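Wed 9 November

**Pinia table-clearing arm, three months in a small café**

We rent our Pinia from Drornine for 339 a month, and I have now used it since the summer opening hours ended. Before I signed, I read many reviews, and most of them were written after one afternoon. I hope mine is more useful for people who must decide with their own money.

The job we wanted to give it is simple to explain. When guests leave, somebody moves the small things to one side, picks up the cloth, wipes the table and puts everything back. A new colleague learns this in ten minutes.

Pinia is good with cups. It takes a cup by the body, lifts it slowly and puts it in the tray, and in three months it has broken only two. Plates are also fine if they are not stacked. On a matt white table it wipes in straight lines and leaves clean corners.

Our tables are dark wood with a shiny varnish, and there the trouble starts. The ceiling lights reflect in the top as round bright spots, and Pinia stops to look at each of them as if something was lying there. A clear bottle or a clear card stand is the opposite problem – it does not see them well, and it pushes them. Soft things are the worst. A pack of tissues it squeezes until it is flat, and a bunched cloth it often picks up by one corner and then puts down again in the same shape. 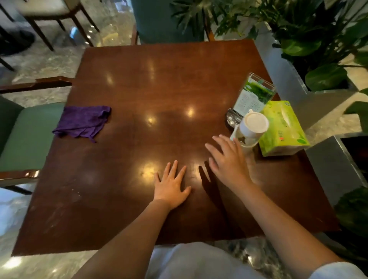

Tam wrote under my first post that I am asking too much, and that a café should change its tables before it changes its machine. With matt tops and heavy card holders, Tam gets through a full evening with only one or two stops.

I understand this argument, but I don't agree with it. New tops for our room would cost 1,083, and the guests like the wood. A helper for small businesses should work in the room we already have. The update in July was said to improve "shiny surfaces". I saw the same behaviour with the old version at the Prernmont showroom, and I see it now.

The noise is acceptable. The battery lasts one shift. The manual has 42 pages and is clear, except for the part about cleaning the fingers, which I had to read several times.

Can a machine clear a table yet? Cups and plates, yes. The rest we still do by hand, and it is faster. I will keep the Pinia until the contract ends, mostly for the breakfast rush, and I give it three stars out of five.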